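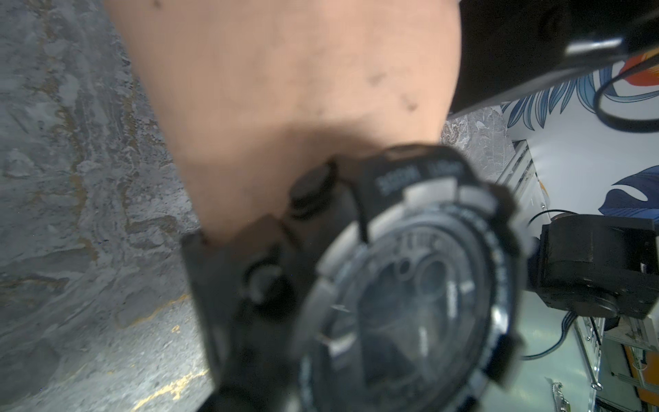

Progress Report to the Vistosberg Regional Fund
Municipal Offices Protocol Project, Trora District
February 2020

The district council adopted the revised order of precedence at its regular session. Under the new text, the chair of the district council ranks directly after the regional delegate, and the mayors of Kushnir and Gimelier hold equal rank at all public ceremonies. The earlier rules, which placed Gimelier second, have been withdrawn.

Printing of the handbook is complete. Of the 400 copies ordered, 200 have been delivered to municipal offices and 100 to schools and public libraries. The remainder are held at the district office for newly elected members.

One matter is still open. The Kushnir town council has asked that deputy mayors be given the use of an official vehicle when they stand in for the mayor. The request falls outside the terms of the grant — the district will have to meet any cost from its own budget — and it has been referred to the legal office for an opinion.

Spending remains within the approved amount. An unspent balance of 886 is carried forward under printing and postage.

The final report will be submitted in June, together with the audited accounts.

Willy Mulder
Project Coordinator, Trora District Office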